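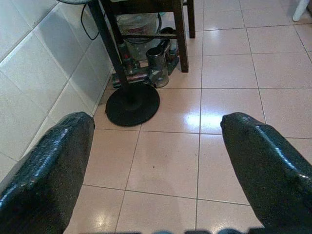
The first line in most robot budgets is the robot, and it is usually the easiest one to fill in. A supplier sends a quote, someone types the figure into a spreadsheet, and the plan gets approved on that basis. The lines that come later are harder, and they mostly come from the room. A home kitchen has things on the floor that a workshop doesn't. A stand fan with a wide black base takes up more space than its pole suggests, and a stool by the wall may have a vacuum cleaner stored under it. A thin cord hanging against the tiles matters too if a gripper is going to work at that height. Somebody has to decide whether those things stay, and the decision has a price either way.

Zurnden, a home services firm in Flurnolville, went through this when it planned a pair of arms for household work. The list of jobs was short: picking up dishes, moving them between surfaces and putting them within reach of the person who lives there. The firm chose Standier arms and kept its planning in a shared workbook it called Zaki. Zaki started as a single page. By the time the order was signed, the arms had one tab and everything else had the rest.

The firm's main rule was to set aside 27 percent of the hardware price for what it called fitting in. That covered cable runs, padding, spare fingertips, trial dishes, a mount, and the hours spent in a real kitchen before anyone counted the machine as installed. The finance side wanted a smaller share. The people who would be doing the fitting wanted a larger one. They settled on the figure after going back over what had been spent on earlier equipment, including a dish cart that cost little to buy and a good deal to get through doorways.

What surprised them was the cost of small things. The budget for tableware, containers and other practice objects was set at $600, and this was the line questioned most often. A robot that moves plates needs plates to move. It also needs the kinds people own, and those vary. A round steel plate with a shallow rim gives the fingers one sort of problem, and a plastic bowl gives them another. Forks and spoons lie nearly flat on a table and leave very little to get hold of.

Zurnden bought most of it at ordinary stores and kept the receipts in one envelope. The advice it would give another buyer is to get duplicates of anything used in a test. If a bowl cracks or goes missing and the shop no longer carries it, the old results can't be compared with the new ones.

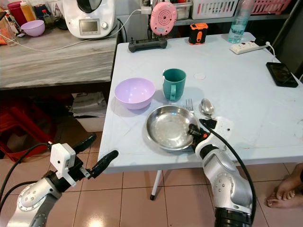 One reader who had planned a similar purchase wrote to us that the objects should be paid for out of the same budget as the arms, on the same approval. Her team had put them under office supplies. Each fork needed a separate request, she said, and the arms sat idle while the forms went around. She also asked why suppliers don't quote for a starter set of household items. Those we asked told us that customers want to use their own.

There is something in both positions. A starter set would save time in the first week, but it would also mean testing on objects chosen by the seller. A buyer who wants to know how the arms will do on the dishes in a particular home has to bring those dishes. It makes sense to ask for a trial before ordering and to turn up with a full box.

Trials cost money as well. Zurnden allowed 3 weeks for its own, and counted staff time at the full rate for all of it. Some firms leave this out on the grounds that the staff are being paid anyway. That makes the purchase look cheaper than it is, and it hides the work that didn't get done in the meantime. If the trial needs someone standing by whenever the arms are powered, then that person's hours belong in the plan.
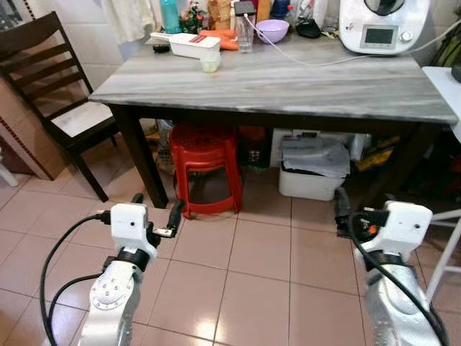

Space is the next item, and it should be measured before the quote is accepted. A supplier's drawing gives the reach of the arms and the size of the base. It seldom says much about the person who has to get past, or about where the chairs go. A kitchen table is also storage. With a marble top on dark wooden legs, the obvious working area is the surface, but a red plastic stool and a white bin with gray fabric piled on it can take up a good part of what's underneath. The cables need room as well, and a loop that hangs down by a gripper can reach the floor tiles. A plan that allows only for the tabletop will come up short, and clearing the rest means buying shelves or asking a household to live differently.

Zurnden's answer was to draw up a floor plan with the furniture left where it was, then mark the places a person had to be able to stand. Only after that did it look at where the arms could go. In several cases the best spot on paper was the place where somebody stood to cook.

Power deserves its own line. Kitchen outlets are already spoken for, and a cooking appliance with a display on the counter isn't going to give up its plug for a robot. Before ordering, list what is plugged in at mealtimes and ask an electrician whether the circuit can carry more. The visit is a small expense next to the arms. If new wiring is needed, it may take longer to schedule than delivery.

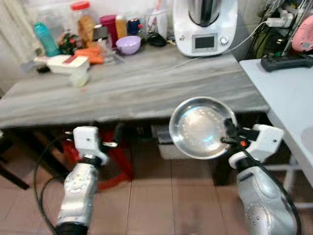
A gripper holds a steel plate by its rim in front of the kitchen counter.

Then there is the matter of how long the equipment should be expected to last in the books. Zurnden used 3 years for the arms and a single year for anything that touches a dish. Fingers, pads and brackets were treated as supplies. The firm asked for prices on each of these parts before signing, along with delivery times, and wrote both into Zaki. It also asked which parts its own staff could change and which would have to go back to the supplier.

A service contract was offered and, for the first year, accepted. The terms took some reading. Telephone help was included, but travel to a private home was not, and the contract treated a home as a different kind of site from a workshop. Buyers planning to put arms in kitchens should look for that clause and get the travel rate in writing.

The order was placed with one tab of the workbook still unfinished. It was for removal: who takes the equipment out if a household changes its mind, and who pays to put the room back. Zurnden plans to settle that with Standier in May, when the contract comes up for its first review.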